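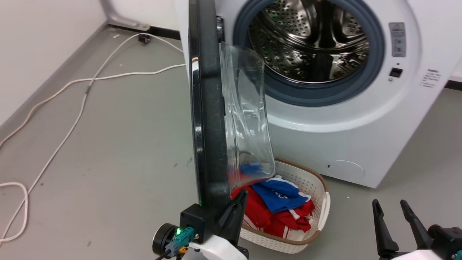 Home Posts Robots Garden About

Filed under: Laundry bot, Planning & control

I spent most of the weekend on doors, and I'm delighted to say that doors are brilliant. Anselmo Carrasco warned me when I started that opening things would eat more of my time than picking things up, and he was right (I owe him a cake).

The trouble with a washing machine door is that once your gripper is touching it, you no longer get to choose the path. The hinge chooses. My old planner, Lozano, treated the swing like any other arm movement: work out a list of points, then go through them in order. If its guess at the hinge was a little bit out, the fingers either slid off the rim or leaned on it hard enough that the arm's safety stop cut in. I had 34 of those stops in my log before I gave up and wrote something new!

The new bit is called Fluvanari, and it hardly plans at all. It takes a first guess at the hinge from the head camera, starts pushing gently, and then watches which way the finger really goes. Each small movement gives it another point on the arc, it fits a circle through what it has so far, and the guess gets better as the door opens. The loop runs at 200 times a second, though the circle fit only gets refreshed at 5, and that turned out to be plenty.

The glass is the other headache. My depth camera is hopeless with that big clear bowl on the inside of the door. It looks straight through and reports the floor, or the washing basket, bent into odd shapes. For a while the planner was quite sure the bowl was empty space and happily sent the right arm through it. The fix is a bit crude — once the rim has been found, I stick a solid dome on the inside of it in the collision map, and nobody's elbow is allowed in there. The dome swings with the rim, so when the hinge guess improves, the dome moves to a better place too. I love it when one fix pays for another.

The black rim is shiny as well, so I don't trust its depth readings either. I take the edge from the colour picture and get the distance from the white front of the machine, which is nice and flat and behaves itself.

Next up is getting both arms going together: left hand minding the door, right hand going for the drum. Estano, my little task runner, still insists on finishing one arm's job before it starts the other's. I've got a branch where it can hold 2 jobs at once, but they squabble over who owns the head camera. The left wants to look at the rim, the right wants to look in the drum, and the head nods back and forth like it's watching tennis. I think the answer is to let the left arm go by feel once the door is fully open, and only ask for a look if the force changes.

I'd like to have that working by August, when I'm showing it at the Gutbridge meet-up. If you've done two-armed work with one camera, do leave a comment, I'd love to hear how you shared it out. The hinge code needs a tidy, then I'll put it up with the rest.

This site uses cookies to remember your settings. By carrying on reading, you agree to their use. OK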